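Catalina Figueroa opened Skelus in January with 62 seats and, by her own account, one good saucepan. The laneway dining room now does more than 101 covers a night, most of them for the goat stew.

"People ask if it's authentic," she says. "I tell them it's my aunt's recipe and my aunt was a terrible cook, so I fixed it."

She has opinions on neighbouring restaurants too - mostly unprintable - and on diners who book for six and turn up as three.

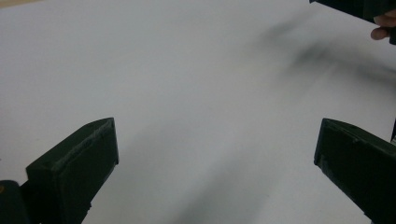 On the menu

The flavour she's proudest of is a burnt-orange custard that took 60 attempts. "Fifty-nine were fine," she says. "I'm just difficult."

Her sous-chef, Joyce Rotich, nods at this for rather a long time.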